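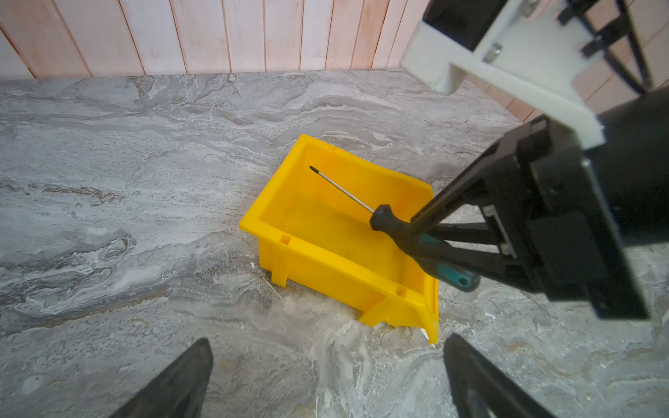 **Mullau open-front bin, yellow**
Sold by Cormier Storage. Page updated April 19, 2020.

The Mullau is a stackable plastic bin with a sloped front. The front lip is low enough to reach over, so a tool can go in handle-first or tip-first and still be picked up without lifting the bin. A screwdriver with a long shaft can lie at a slant with the handle near the rim, and most people find that easier than laying it flat.

The yellow is the same all the way through the plastic, so scratches don't show a different color underneath. We stock it in yellow only until July.

## Details

- Material: molded plastic, one piece
- Front: open, sloped, with a lip
- Side wall: small rectangular slots molded in
- Base: short molded feet
- Tested load: 10 pounds, spread over the floor of the bin
- Item number: Mullau 600
- Sold singly or in sets of seven

The feet keep the floor of the bin off the counter. They are plain plastic with no rubber pads, and on a polished stone or laminate top the bin will slide if you push it. If that bothers you, add stick-on pads from a hardware store. Clean under the feet now and then – grit gets caught there and can mark a soft surface.

## Stacking

Stack bins of the same size only. The Mullau does not lock to the older Ilis bins, though the two look alike from the front. Put the heavy things in the bottom bin. We don't recommend stacking on a surface that gets bumped, such as the end of a workbench.

## What it holds

We designed it for hand tools and loose hardware. Customers also use it for the small things that pile up on a table: remote controls, chargers, tape, batteries. A remote will fit, but lay it in face up or the buttons get pressed by whatever lands on top.

For anything smaller than a coin, use a bin with a lid. The open front lets small screws out when the bin is tilted.

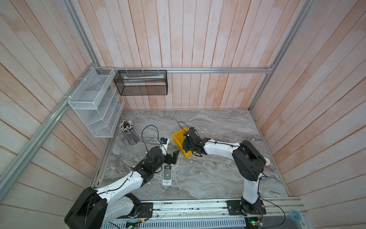 Laurier Robichaud: I bought a set for the garage and ended up with one in the living room. Good bin. The front could be a bit higher, my AA batteries roll out if I carry it with one hand. I wish it came in gray too.

We have passed the request for gray along to Mimo, who mold the bins for us. There is no date for it yet. For batteries, carry the bin with the back end down, or put a folded cloth in the bottom.

## Pens and pencils

The bin is not a good place for pencils. They slide toward the lip and end up crossed over each other. A tall, narrow container works better, and you probably have one already. Any clear plastic cup or cleaned-out jar will do, as long as it has a wide base. Being able to see through the wall helps when you want one certain color.

Stand pencils with the erasers up if the points are sharp. A full cup leans to the side the pencils lean, so turn a few the other way before you move it.

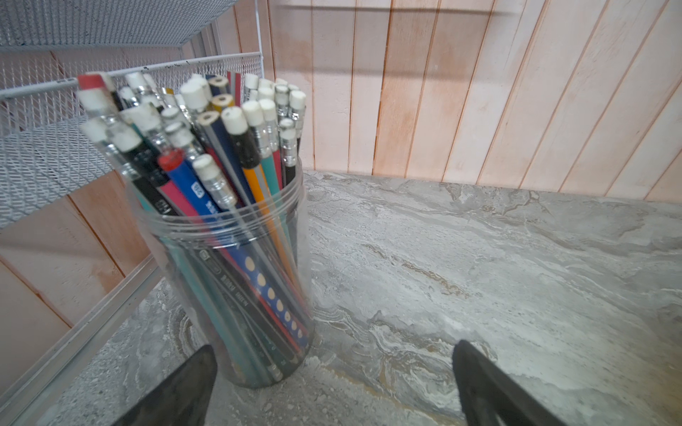

*Clear plastic cup filled with pencils. Cup and pencils not included.*

## Cleaning

Wash by hand with warm water and dish soap. Don't put the bin in the dishwasher. Dry the side slots with the corner of a towel, as water sits in them.

## Orders and returns

Shop stock at the last count was 1,724 bins. Unused bins can be returned with the label still on. For cracked or warped bins, write to Amrit MacDonald at the order desk and include your order number – a photo of the damage is enough, you don't need to send the bin back.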